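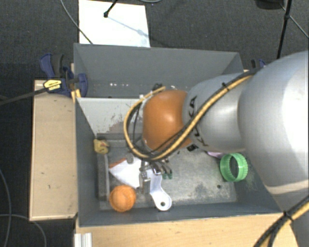 La cellule Shirima, pince en position basse dans le compartiment avant du bac.

Arrêt sur couple au poignet, toujours au même endroit du bac

Question posée par wusstead_22 le 16 mars
Catégorie : bras six axes, défauts et sécurité

Bonjour à tous,

J'ai hérité d'une cellule de tri avec un bras Fiten et un contrôleur Drirkico. « Hérité » au sens où l'on hérite d'une toiture. Le travail consiste à prendre des petites pièces en vrac dans un bac à deux compartiments et à les déposer ailleurs. Palpitant.

Depuis la mise à jour du contrôleur, j'ai un défaut 922 (couple anormal axe 5) quand la pince descend près de la paroi avant. Au milieu du compartiment, rien à signaler, il travaille comme un ange. Le défaut tombe une fois la pince en bas, le bras se fige, et le faisceau de câbles fait sa grande boucle autour du poignet orange avec l'air de n'y être pour rien.

Déjà fait :
- recalibrage de l'outil, deux fois, la seconde par superstition
- vitesse réduite de moitié, même défaut, mais plus lentement
- serrage des pinces qui tiennent le bac, rien n'a bougé
- seuil de couple monté à 158, le défaut a disparu pendant une matinée, puis il est revenu avec un bruit que je n'ai pas aimé

Quelqu'un a déjà vu ça ? Le support me propose un créneau en juin.

2 réponses

Wafula Lema
Réponse acceptée

Commence par remettre le seuil à sa valeur d'origine. Aujourd'hui, pas après le café. Ce seuil est ce qui sépare ton bras de la paroi du bac, ou de ta main le jour où tu iras récupérer une pièce coincée.

Pour la panne, je regarderais les câbles. Ton faisceau suit l'extérieur du bras et remonte à gauche du poignet. Sur la photo, je vois un collier noir vers le haut du petit segment, puis la boucle. Si le collier est trop serré, le mou ne coulisse plus : quand l'axe 5 plie à fond, c'est le faisceau qui tire, et le contrôleur voit un couple qu'il ne s'explique pas. Au milieu du bac l'angle est plus doux, donc rien.

Pour vérifier : bac retiré, mode manuel, vitesse minimale, tu amènes le poignet dans l'orientation du défaut et tu t'arrêtes avant la butée. Énergie coupée et cadenassée, tu passes le doigt sous le collier. Si ça ne passe pas, tu le remplaces par un modèle velcro et tu redonnes du mou. Profites-en pour inspecter la gaine à cet endroit. Une gaine entamée, on change le câble, on ne met pas de scotch.

Si le défaut persiste avec les câbles libres, compare le repère du bac avant et après la mise à jour. Chez nous, le décalage en Z était revenu à zéro sans prévenir personne.

gripette400

pareil chez moi, j'ai éteint et rallumé et c'est reparti. sinon t'as essayé de mettre les pièces plus au milieu ?

Commentaire de wusstead_22
Collier serré comme un garrot, remplacé. Seuil remis d'origine, plus de 922 depuis. Gaine marquée, câble commandé, cellule à l'arrêt jusqu'à réception. @gripette400 : j'ai transmis aux pièces.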